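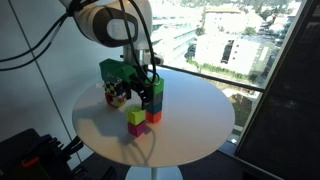
To: kubo-users
Subject: Re: Nightly export stops partway through since the October update

> We run Kubo at the Borkerley site to collect the meter readings and
> write them out as CSV every night. Since the October update the
> export stops at row 1056 and the job is marked as complete. No error
> in the log. The source table has far more rows than that. Running the
> export by hand from the console gives the full file. The Loltport
> site has the same version and the same config and is fine. Has anyone
> else seen this, and is there a setting I should be looking at?

I had the same fault on a test machine and have traced it far enough to give you a workaround.

The update changed how the scheduler hands the query to the export process. Before, the whole result was read into memory and then written. Now it is read in pages, and the page size depends on the width of the row. Each page has to arrive within a read timeout, set by export.page_wait, and the default is 5 seconds. If a page is late, the reader treats it as an empty page, and an empty page is how it recognises the end of the data. The file is closed cleanly and the job returns zero. The console export doesn't use the pager, so a manual run won't show the fault.

I can't tell from your message why Loltport is unaffected. My guess is that its database is on the same host. Mine is across a slow link, and when I moved a copy of the table to the local disk the problem went away without any other change. It would help to know where yours is.

To check, set log.level to debug for one night and search for "page end". A normal run has a single such line with "src=eof". A short run has "src=wait".

Workaround, in export.conf:

export.page_wait = 30
export.page_strict = yes

The second line is the one that matters. With it set, a late page is an error and the job fails visibly. It is missing from the manual but is read at start-up, so restart the scheduler afterwards; a reload is not enough.

Two further points.

If you feed the CSV into Fesent, check the imports since the update. Fesent takes a short file as valid and will have closed the period on it. You will need to reopen each period before loading the full file, otherwise the new rows are rejected as duplicates of the period header.

Paged files are kept in the spool for 24 hours only, so older nights must be exported again from the source table. Use the --from and --to switches, and note that --to is exclusive.

I have a patch that separates the timeout from the end marker. It passes the existing tests, but those never exercised a slow source, so I am writing one that does before I post it. If you can send the debug lines from a failed run (with the table names removed if need be), please reply to the list and keep the subject line.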